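How to Read a Food Label Without Spending All Day in the Aisle

I used to buy groceries by the picture on the front of the pack. Then my doctor asked me to cut back on salt, and I had to learn how to read the boring side! It took me a few shopping trips to get quick at it, so let me save you some time.

Start with the serving size. Everything in the panel hangs on it, and it's often smaller than what you'd put on your plate. My favorite Numano noodles looked fine until I saw that one pack was meant to be 2 servings. I have never once shared a pack of noodles. I doubled every line and got 1,465 mg of sodium, and that was just lunch.

Next, look for the number of servings in the whole thing. Multiply the two and you know what you're eating if you finish it (I do this with crackers, sadly).

Now the useful trick. Plenty of imported foods have a second column that gives everything per 100 g. Use that one when you're comparing brands, and ignore the serving column completely. I did it with two pasta sauces last March – Kernier had 143 mg of sodium in that column and the Gravex one had more than double, even though the serving numbers looked almost the same. Gravex just used a smaller serving.

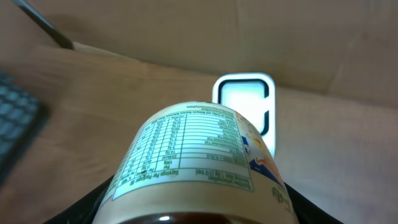
After that I go to the ingredients. They're listed by weight, biggest first, so if sugar is in the top three I usually put it back. Watch for sugar under other names too, like dextrose or rice syrup.

Don't try to check the entire cart on your first trip. Pick 10 things you buy all the time, write down the one number you care about for each, and keep the list on your phone. Mine lives in the same note as my shopping list, and I only update it when a store swaps brands on me – the Henríquez beans went in last week.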